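Fiction | Short Reads | Workplace

The Norkolus Schedule

The Office of Equipment Planning at Ristbridge convened on 13/06/2026 to determine whether a second arm should be purchased. Marisa Farina presided. Remo Piras had submitted a request for 2,000, and Italo Ferri, who kept the ledger, had approved 396 of it in pencil.
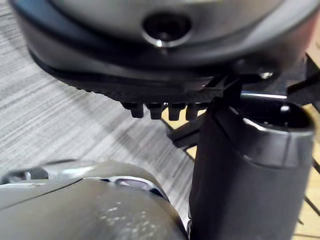
The request had four lines, and Ms. Farina read each of them aloud. The first concerned replacement fingers, to be supplied by Marchetti. Mr. Ferri asked whether a finger was a part or a consumable. Mr. Piras replied that it was a hollow black cylinder, open at the top, and that the ledger might call it what it liked. The matter was entered under parts. Flooring was the second line; the arm worked where gray carpet gave way to tan wood, and Sze-wing Lui wished to know which of the two would be charged to her department.

She was told that both would. She wrote this down and underlined it.

The third line was baskets. Mr. Piras wanted 14 of them, in plastic mesh, each with a gray metal handle that the gripper could close upon. Mr. Ferri observed that Tirham had quoted 865 for the lot, and that his mother had carried eggs in less. Ms. Farina directed that the remark be struck.
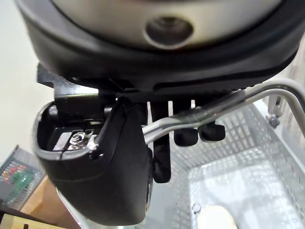 The Fourth Line

It read only: "Lino Grasso, until August." Mr. Ferri put down his pencil.

"He is not equipment," said Ms. Lui.

"He was on last year's schedule," said Mr. Piras.

Ms. Farina turned back a page and found that he was.

12 shares | 3 comments
This site uses cookies. Accept | Manage preferences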